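Clendodo Practice Cell: room file, tray and letter blocks for home robot builders

Product page
Made by Trurent
Format: download, one zip file
Price: 19 dollars, with 2 years of updates

The Clendodo Practice Cell is a ready simulated room for people who build a robot arm station at home, or in a workshop which they share with others. You can try your pick and place programs in it before you move any real hardware. I made the first version for my own garage bench, and later the members of the Metilholm shared workshop asked me if they could use it too. After some months of their corrections it became good enough to sell.

The room contains a table, a pedestal, an arm with a two-finger gripper, a flat tray and a set of small blocks with letters and numbers. The usual task is to move the blocks to the tray and put them side by side.

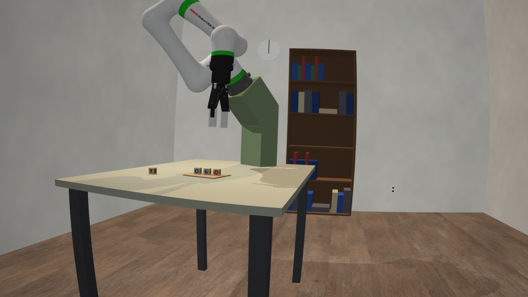

The position of the arm is the first thing you should decide. Many home builders bolt the base in the middle of the bench, and then they lose the best part of the work surface. In our file the pedestal is behind the table, so the whole top stays free for parts. You can change the height and the angle of the pedestal in the settings file. If your real stand is welded from steel tube, measure it twice and enter your own numbers, please do not trust my ones.

What is in the download

Room file with floor, walls, table and bookcase
Pedestal, in two parts, colour can be changed
Tray and block set
Gripper with open and close commands
Start layouts, 200 of them, with the blocks in different places
A short guide in plain English, to print at home

The arm model itself is not included. You must get it from its maker and accept their conditions, and the guide explains in which folder to put it.
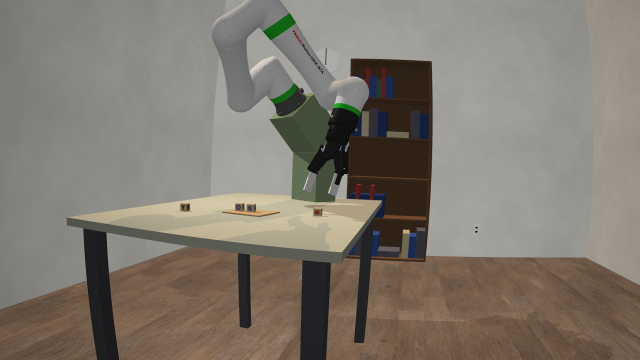 CRX-5iA over the table with the gripper open, two blocks on the board.

The blocks are small on purpose. With a big block almost any program looks good, and you learn little. With a small one you will notice quickly if your gripper comes down at a wrong angle. We recommend that you begin with one block and a slow speed, and add the others when the first one goes well. A member of the workshop ran 1000 tries during the nights of April on an old desktop computer, so you do not need an expensive machine, only some patience.

Shadows are switched on by default. If you use a camera for finding the blocks, please leave them on, as the light in a garage is never so even as in a clean drawing. If you only test movements, you can turn them off and everything will run faster.
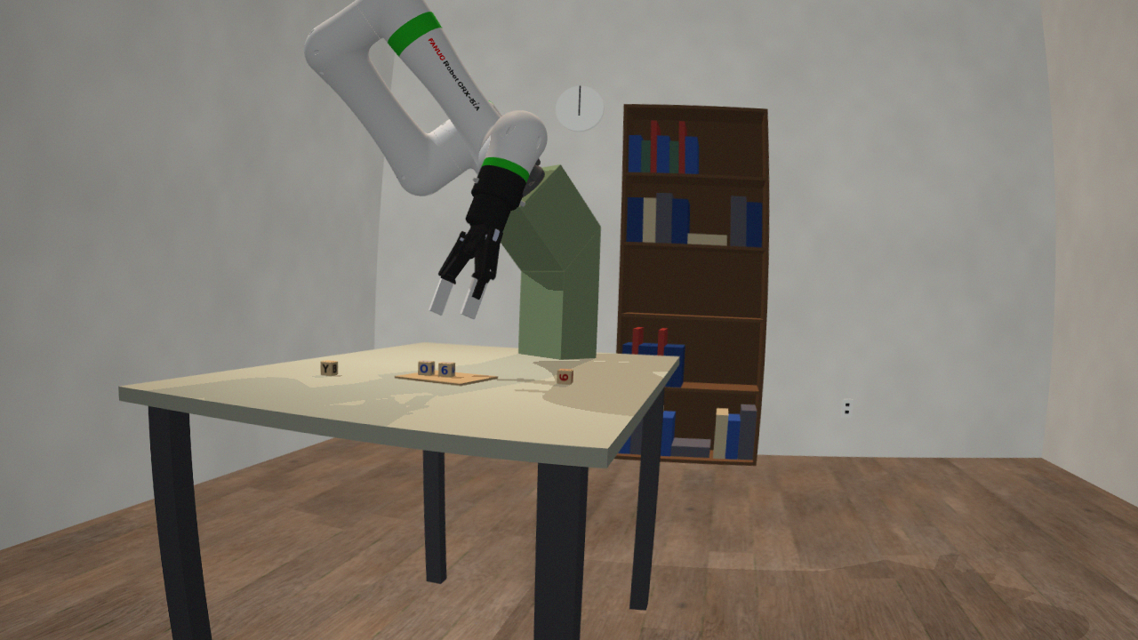
Building the real table to match

The guide has a page of dimensions for those who wish to make the same table in wood. You will need a saw, a drill and a friend to hold the other end. The legs should be heavy. An arm which stops suddenly will push back on whatever it is standing on, and a light table will walk across the floor little by little. At Metilholm the stand is bolted to the concrete and the table is not touching it at all, which I think is the best way.

Please remember that a simulated room does not replace safety measures. Keep the speed low on the first real run, keep your hand near the stop button, and keep children and pets out of the workshop.

Known limits

The books in the bookcase are fixed and cannot be picked up. The clock does not run. Soft objects such as cloth or sponge are not supported. On some older graphics cards the shadows have rough edges, we are working on this.
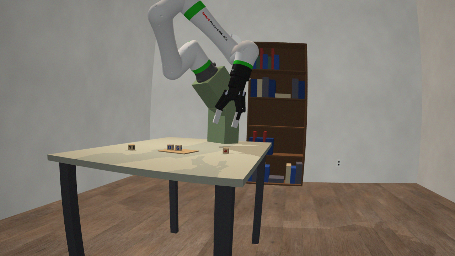 Tambunan writes that the tray should have a small raised lip in the next version, because on a real bench the second block always gets pushed when you set down the third, and a lip would at least keep it from sliding off. This is a fair request. A tray with a lip is now being tested, and it will come as a free update to everybody who has bought the file.

Orders and questions

Payment is by card. The download link arrives by email, normally in a few minutes, and if you do not see it please look in the spam folder first. Shared workshops need only one licence for all their members. For questions about your own build, write to us through the contact form and attach your settings file.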